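Jobs & Volunteering > Paid, part-time

Hello! I'm Ishbel and I run the Vultlow Walking Book Club – nearly 50 of us now, which is lovely but a lot of emails. I need a helper from August, Thursday evenings mostly, to welcome new readers and keep the list straight.
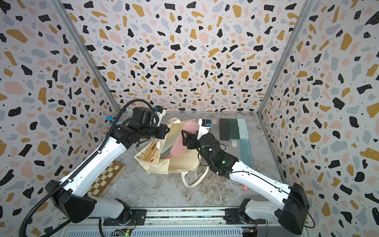 Terrazzo-print walls and a marbled floor.

You don't have to be a great reader (I skip chapters myself!) but you do need decent boots and a friendly manner. 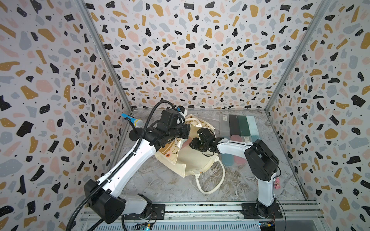
It pays £100 a month, and Angus Ogilvie will show you the routes.
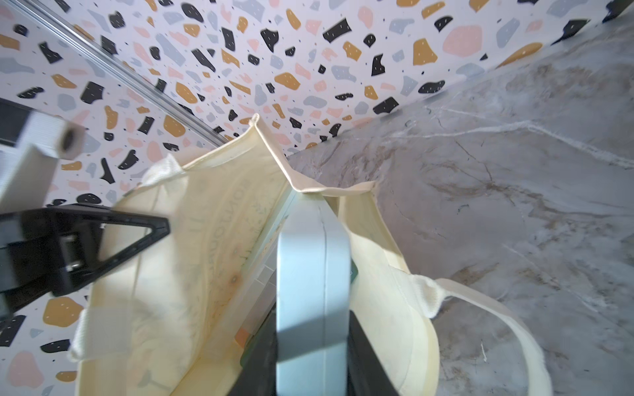
Cream canvas tote.

Fancy it? Drop me a line and tell me what you're reading.

Ishbel Sutherland

Print this page | E-mail to a friend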